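**Progress report to the Declercq Fund, August 6, 2023**

*Project: "Trornen", television drama in six episodes*
*Prepared by: Cirilo Nava, Jesura Productions*

Dear colleagues,

With this letter I inform you of the state of our series since the last payment. The scripts of episodes one to four are finished and approved by the broadcaster. Episode five is in its second draft. The sixth is still an outline of 12 pages, and the writers are not yet agreed on who should be guilty at the end.

Casting is nearly complete. We received 416 self-recorded auditions for the role of the younger sister and invited 46 persons to read with the director. The role is now given, but the contract is not signed, so I ask you to keep this information inside the Fund. 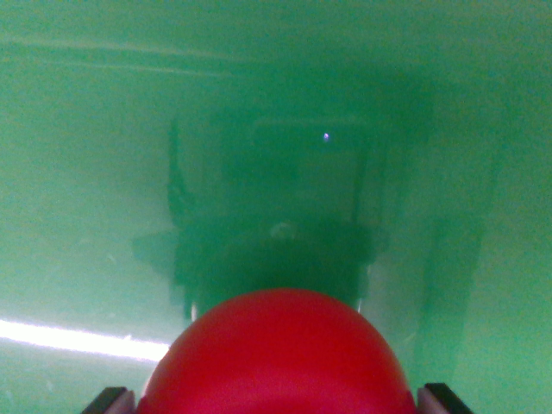
The police station will be built in the old school in Plirnlow. The town lets us use the ground floor without rent, and we pay only the electricity and the cleaning. Our designer wanted to paint the corridor green; the director of photography prefers grey. A test with both colours will be made before the end of the month.

One point gives me concern. The night filming at the harbour needs a second permit, which costs 500 euros more than we planned. I propose to take this sum from the travel line, where we have spent less than expected. Please confirm in writing if you accept this change.

Filming starts in September with the scenes of episode one and two together. I will send the new schedule and the signed contracts when I have them.

With kind regards,
Cirilo Nava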